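Darnen sidewalk unit: fault review meeting
Tue 20 January, small meeting room

Present: Abelardo Paucar (chair), R. Whitcombe (navigation), S. Oyelaran (simulation), J. Tench (safety), M. Brill (Cifuentes, customer side, by phone)
Apologies: Horkero field team
Minutes: J. Tench

1. Last minutes
Agreed, with one change. Item 4 said the braking fault was "resolved". The chair asked for this to read "not seen again". R. Whitcombe objected that it came to the same thing. The chair did not agree and the change stands.

2. The stop failure
R. Whitcombe reported on the run in which the unit failed to stop for a hydrant and struck it at walking pace. The front cover cracked and the left wheel mount was bent. No one was hurt. The operator pressed the stop button, but the unit had already made contact by the time it took effect.

The navigation log shows the hydrant was picked up, then dropped from the obstacle list before the unit reached it. Whitcombe's view is that the Fovon filter treated it as noise after a joint in the paving shook the unit. The chair asked what evidence there was for the joint. Whitcombe said the timing fitted. The chair said timing had also fitted the last two explanations, both since withdrawn.

M. Brill asked whether the same filter was running on the units at Cifuentes. It is. Brill asked why they had not been told. No good answer was given. J. Tench will write to Cifuentes this week.

3. Simulation results
S. Oyelaran has run the street route 210 times with the filter as shipped. The hydrant was dropped in 7 of those runs. With the new filter settings it was not dropped at all, and Oyelaran proposes that the settings go out to the field.

J. Tench was not persuaded. The simulated unit does not model wear in the wheel mounts, and the unit that failed had done over 500 hours. A clean set of runs shows that the new settings suit the simulator. Oyelaran accepted the point about wear but said the test was still worth having, as it was the first time the fault had been made to happen on demand.

The chair asked whether anyone had checked that the low camera view was close to what the real unit gets. Oyelaran put the route up on the screen.
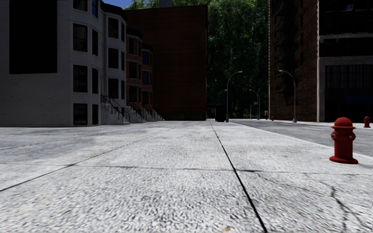 Fig. 1. Simulated street route, low forward view, red hydrant near the kerb.

Whitcombe thought the paving joints looked fair. Tench asked for runs in poor light and rain before anyone relied on the figures. Brill said Cifuentes would want to see those as well, failures included.

4. Decision
New settings are not to be released. Darnen units stay on escorted runs only, with the operator within reach of the stop button. To be looked at again in March.

5. Actions
Whitcombe: find the vibration record for the failed run, or say plainly that there isn't one.
Oyelaran: repeat the runs with worn mounts, poor light and rain.
Tench: letter to Cifuentes; stop button delay to be measured on a real unit.
Paucar: ask Horkero for the bent mount back before it is thrown away.

6. Any other business
Whitcombe asked that the fault be called a "tracking event" in the customer report. Refused.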